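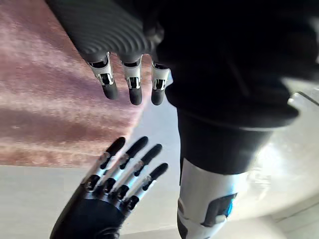
Two black-and-silver robotic hands, one reaching down and one reaching up.

Kanen sets aside September for the languages its grandparents argued in

Pupils at Kanen School will spend September reciting, translating and mispronouncing poetry in front of their relatives, as the school's heritage language month returns with a longer programme and, by popular request, shorter speeches.

The month opens with a recitation contest in Lithuanian and Estonian. Entrants may read any poem of up to 144 words. The limit is new. Last year one family submitted an epic, and the hall had to be locked up before the hero had left home.

The Adomaitis Prize for new writing has drawn 100 entries, a good many of them about grandmothers and 14 lines longer than requested. Winning pieces will be printed in Gamadis, the school's yearly magazine, which has a print run of 604 and a letters page that has been discussing the same misplaced accent since spring.

"We tell the children that a language is kept alive by using it," said Rimantas Rätsep, head of languages. "They have taken this to heart and now use it to discuss us in the corridor."

History gets its turn in the third week, when older pupils present family stories gathered from relatives at home. Teachers have asked for one version of each story. Families have so far supplied several.

Kęstutis Strazds, who judges the recitations, said he would be listening for clear vowels and some sign that the speaker knew what the poem was about. "I don't mind nerves," he said. "I do mind mumbling."

The closing evening starts at 6.30pm in Toltarel Hall. Entry is free. There will be singing, and the words will be handed out at the door, so pretending to know them will be easier than usual.

721 views | 12 shares | 3 comments

Recent news
Gamadis: new issue now at the school office
Recitation contest: rules and entry form
Library seeks return of Estonian dictionary, no questions asked
Autumn term dates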